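Wiltidberg Community Workshop
Semiannual Fire and Life Safety Inspection — Checklist and Comments

Inspection date: August 30, 2026
Inspector: Mackenzie Doucette
Reviewed by: Kipchumba Makori, Building Services
Areas covered: Ground floor, Tuominen Wing, loading area
Previous inspection: May

Ratings: S = Satisfactory. C = Satisfactory with comment. A = Action required.

1. Exits and Exit Routes

1.1 Exit doors open fully and without a key from the inside. S

1.2 Exit routes clear to full width. A
Comment: Flattened cartons were stacked along the corridor outside the Filamier Room. The remaining width was below the posted minimum. Cartons are to go to the loading area the same day they are emptied. The same finding was recorded in May.

1.3 Exit signs lit and visible from all points of the corridor. C
Comment: The sign at the north stair is lit but dim. Replace the lamp at the next service visit.

1.4 Emergency lighting passes monthly function test. S
Comment: Test log is complete and signed.

2. Fire Extinguishers and Alarms

2.1 Extinguishers mounted, charged and tagged. A
Comment: Unit 17 in the Tuominen Wing has no current tag. The gauge reads in the normal range, but the unit may not be counted as in service until it has been tagged.

2.2 Pull stations unobstructed. S

2.3 Smoke detectors free of dust covers and paint. C
Comment: One dust cover was left on after the ceiling repair in Room 127. It was removed during the inspection.

2.4 Alarm panel shows no faults. S

3. Storage and Housekeeping

3.1 No storage within 18 inches of sprinkler heads. S

3.2 Flammable liquids kept in the approved cabinet. C
Comment: The cabinet is in good order. The inventory sheet on the door is out of date and still lists products that were disposed of last year.

3.3 Hand tools and small parts kept in baskets, bins or drawers when not in use. S
Comment: Wire mesh baskets hung from the rails are an accepted form of storage under this item. Users are reminded to keep them lightly loaded. 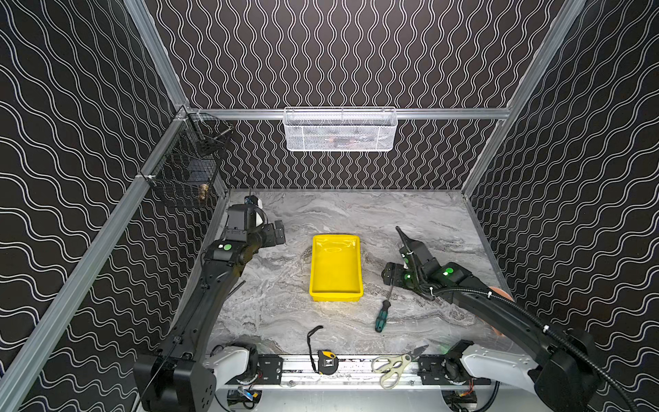

3.4 Floors free of trip hazards. A
Comment: The rubber mat at the loading area entrance has curled at one corner — replace it or remove it. Tape is not an acceptable repair.

3.5 Waste containers emptied daily. S

4. Electrical

4.1 Panels accessible, with clear space in front. S

4.2 Extension cords not used as permanent wiring. A
Comment: The refrigerator in the staff kitchen is fed by a cord run behind the counter. Building Services is to install an outlet. Grunimik Electric has been asked for a quote.

4.3 Cover plates in place on all outlets and switches. S

5. First Aid and Records

5.1 First aid kits stocked and in date. C
Comment: Burn dressings in the kitchen kit expire before the next inspection.

5.2 Occupancy limits posted. S
Comment: Main hall, 200. Filamier Room, 100.

5.3 Evacuation drill held since the last inspection. S

Summary of Actions

Items 1.2 and 2.1 are to be closed within five working days. Items 3.4 and 4.2 are to be closed within 30 days. Written confirmation of each is to be sent to K. Makori — verbal reports will not be entered in the record.

A copy of this checklist is to remain posted at the front desk until the next inspection.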